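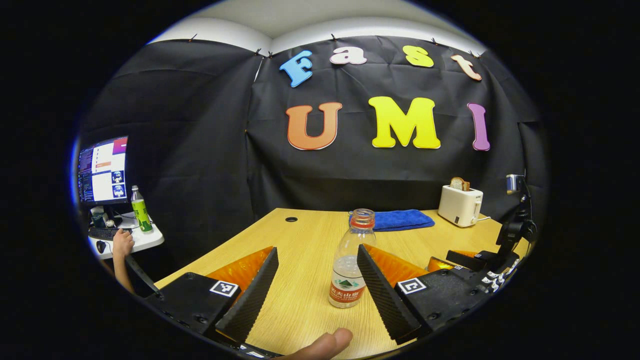 2 min read

Section 6. Hanging the cloth and letters (Skima backdrop kit)

Do Section 5 first. Cloth should be unfolded and steamed by now. If it isn't, stop and go back, creases don't drop out by themselves.

Black cloth shows lint and hides pins. White cloth, other way round. Steps are the same for both.

1. Pick the wall. Corners are fine — run the cloth across the corner and let it curve a little. Don't pull it flat into the angle, it tears at the pin holes.

2. Measure. Full cloth is 183 cm tall. Low ceiling? Fold the spare to the back at the top, not the bottom.

3. Pin one top corner. Then the other. Then the middle. Then fill in between.

4. Step back and check the top edge. Fix it now, not after the letters are on.

5. Lay the letters out on the floor first. Two rows is plenty. Short word on top, bigger letters underneath works well from across a room.

6. Stick from the middle letter outward. Press and hold each one. Light colors (yellow, pale pink, peach) read best on black. Purple goes dark in the evening, so add a lamp.

Note: letters follow the cloth. If the cloth curves, the end letters will tip. Tilt them back by hand or leave them, plenty of people like it.

Note: older Curari letter packs have a thinner sticky pad. Use 2 pads per letter with those.

CAUTION: Do not use the Flusik clip rail on painted drywall. Doorframes and shelves only.

CAUTION: Keep the steamer off foam. Foam shrinks and you wont get it back.

CAUTION: No candles or heaters near the cloth. Not flame treated.

Taking down

Letters first, then pins. Peel slow from one side. Pads are good for a couple of re-hangs, then swap them. Roll the cloth on the tube — dont fold it if you can help it. Small letters go in the bag, big ones flat in teh box.

Spare pads come in rolls of 1000 from the Salameh parts page, smaller packs too. Order the same pad size as printed on your box lid.

Next: Section 7, Lamps and cords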